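Can a Two-Armed Robot Do the Chores Yet? Simulated Household Tasks in a Tiled Utility Room
Final project report, Ikthorpe track
Submitted 2019-06-26

Background

Our project asked a simple question: how much of an ordinary chore can a two-armed mobile robot get through when no person steps in? We picked chores that people do without thinking, such as opening a cabinet, moving a small object from one surface to another and putting the door back the way it was. Shop-floor versions of the same jobs (stocking a shelf, fetching a part) use most of the same motions, so we treated the two as one problem.

All of the work was done in simulation. We used the Plerkumside room set, which has small rooms with furniture and clutter, and the Testa controller that last year's group left in the course repository. We did not change the robot model. It has a torso, two arms and a parallel gripper on each arm, and the main viewpoint looks down over its own body. That viewpoint matters for the results, as the torso hides a good part of the floor and the near side of anything low.

The task we spent the most time on takes place in a room with beige tiled walls. The robot has to bring its right gripper up to a large dark brown panel and work from there while the left arm stays raised and out of the way.

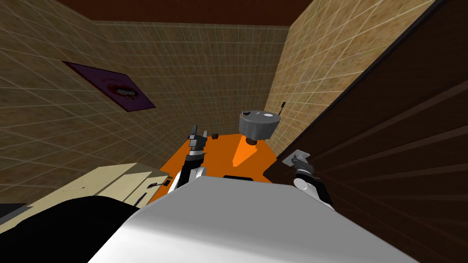

One remark at the midterm review was that a chore should only count as done if you would be happy to come home to it, and that a door left half open is a chore somebody else now has. We argued about this for a week and then changed our scoring. Before the review we gave partial credit for contact and for any movement of the door. Afterward we kept those numbers for debugging but reported only full completion.

Method

Each trial started from a slightly different arm position and ended when the task was complete or when 800 control steps had passed. We ran 1000 trials on the door task over 12 nights, using the two lab machines that were free after hours. Every run was logged with the joint positions, the gripper state and the views from the head and wrist.

We compared two control setups. The first used only the head view. The second added the wrist view during the last part of the reach. The planner, called Broltus in our code, was the same in both cases.

The wrist view has its own problems. Close to a large plain surface there is very little for the vision code to hold on to – one flat color, some grain, and a straight border where the surface stops and the tiles begin.
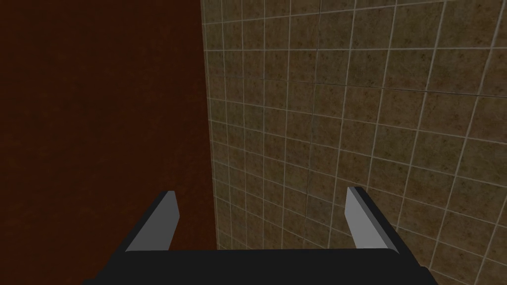 We ended up using that border as the main cue. The code looks for one long edge between a plain region and a gridded region and estimates the angle of the gripper from it. The tile grid was more useful than we expected. Grout lines are regular, so their spacing gives a rough idea of the wall's slant. In a room with painted walls this would not work, and we did not have time to build a replacement.

Results

Full completion was low in both setups. The wrist view helped with the approach, and the gripper ended up at a better angle more often. It did much less for the part after contact. Most failed runs went wrong in one of these ways:

1. The gripper arrived at the surface at a slant, so one finger touched first and the arm stopped on its force limit.

2. The planner kept the left arm raised to avoid the orange surface and the things near it, which limited how far the torso could lean. The right arm then had to make up the difference and sometimes ran out of reach.
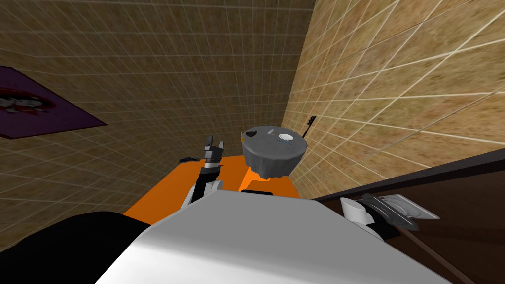
3. The run timed out. The robot was not stuck in these cases, but it kept making small corrections close to the panel and used up its steps.

The third kind bothered us most. A person watching would say the robot was nearly there, and our early partial scores said the same thing. Under the stricter rule it is a failure, and we think that is right. If a kitchen helper takes that long to settle its hand, you would have put the dishes away yourself.

We also looked at the idle arm. In the door task only one arm has work to do, and the other is mainly something to keep from hitting things. We tried parking it lower, which gave a clearer head view but put it closer to the furniture. Raising it was safer, so the later runs all used the raised position.

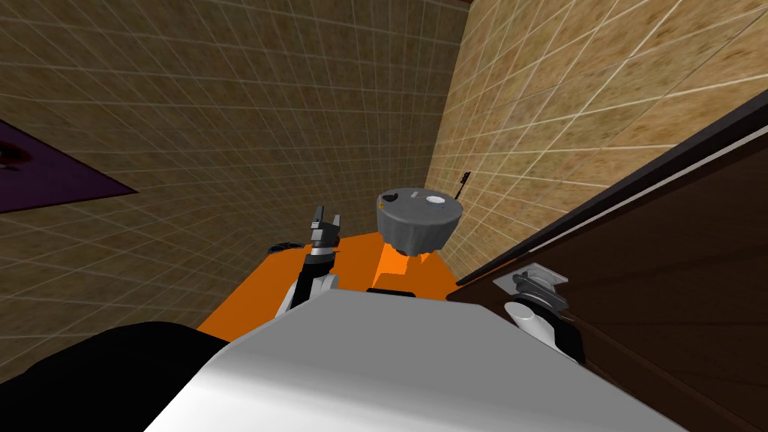
A better plan would give the second arm a job. People brace a cabinet with one hand and pull with the other, or hold a door with an elbow while they reach in. We wrote a first version of a bracing motion but it was not stable enough to include in the trials. The code is in the repository under the branch "brace" and should be treated as unfinished.

Limits of the study

We tested in simulation only. Friction and door weight were left at the default values of the room set. We used one robot model and we did not try different lighting. A second room was planned for comparison, but the door there would not load correctly and we dropped it.

What we would do next

The first step would be a stopping rule for the small corrections, so that the robot commits to a contact or backs off and starts over. After that we would finish the bracing motion and rerun the full set. One of us will stay on through July to clean up the logs and write setup notes for the next group.

As for the question we started with, our answer for this room is no. The reach is mostly solved and the contact is not.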